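The long apprenticeship of a machine that folds towels

By Innes Imrie
Apr 6, 2024

The first thing I learned about teaching a robot is that you will be doing most of the work. The second is that you will be doing it with towels.

Gurkwood occupies the upper floor of a former carpet showroom, and still has the good lighting. The company wants to sell arms that can handle cloth to hotels, hospitals and the sort of gym that hands you something fluffy at the door. Cloth is the hard part. A mug stays mug-shaped however you pick it up. A towel has opinions, and a new set of them each time it lands.

So the arms must be shown. The project is called Prelomora, a name that cost somebody an afternoon, and it consists of people steering a pair of grippers through the same few chores while a computer takes down everything: where the joints are, how hard the fingers squeeze, what the small camera on the wrist can see. Each attempt is an episode. My target for the day was 75 of them.

I had pictured a joystick. What you get is a smaller pair of arms, bolted to the bench in front of you, which the larger pair copies with a slight and faintly insulting delay. You hold the small ones, the big ones move. Within minutes I had stopped looking at my own hands, and within a few more I had driven a gripper firmly into the table.

"Keep that one," said Krishnan, who was supervising.

I assumed he was being kind. He wasn't especially. A learning system fed only tidy work has no idea what to do when it finds itself in a mess, having never been in one. The mistake is fine so long as you recover from it, calmly and in the same episode, as though you had meant to visit the table all along.

What he won't keep is dithering. If you hover above a towel wondering which corner to go for, the arm will learn to hover and wonder. Somewhere in the Gurkwood archive is a batch from last December in which a tired operator paused before every grasp, and the arm trained on it paused too, with the air of a man trying to remember whether he'd locked the car. The whole batch went in the bin.

The view from the wrist takes some getting used to. On the bench screen you have a wide shot of the table, and it all makes sense. Switch to the gripper's own camera and there is no towel as such, just a hillside of coral pile with a peak at the top, some folds in the middle and dark gaps along the bottom. Somewhere in there is a corner. The learning system gets this view many times a second and is expected to make a decision. 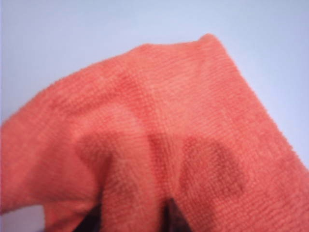
What counts as good

Every episode ends with a verdict. Three buttons sit at the edge of the bench: keep, discard, and one labelled "look again", which I pressed far more than I should have. A kept episode starts with the towel dropped in a heap and finishes with it folded, grippers open and clear of the cloth. The last part matters more than you'd think. I spent my first hour folding decently and then dragging the result sideways on my way out.

The heap must also be a fresh one. People are bad at this. Asked to drop a towel at random, we drop it the way we did last time, give or take, and the arm ends up brilliant at one heap and helpless before all the others. Krishnan's answer is a program called Edus, which tells you what to do before each go: turn it over, drop it from higher, start it near the left edge, twist it first. Being ordered about by software on the subject of towel-dropping is a strange way to spend a morning, though I came to depend on it.

By lunch I had 11 keepers. The regular operators do that before their tea has cooled. They have a smooth, unbothered manner, pinch and lift and lay down, and they chat while they do it. I asked one whether she folded her own laundry with the same care. She looked at me as if I had suggested she take a gripper home.

In the afternoon they let the arm try by itself, using a model trained the week before. It went in low, got hold of an edge, raised it, and thought better of it. It went in again. On the third attempt it made the first fold, rather well, and then carried on pressing the cloth flat long after it was flat, in small fussy pats.

"That's from the spring lot," said Krishnan. "One of them pats."

I went back to my bench and tried hard not to pat. Edus wanted the towel twisted and dropped near the left edge.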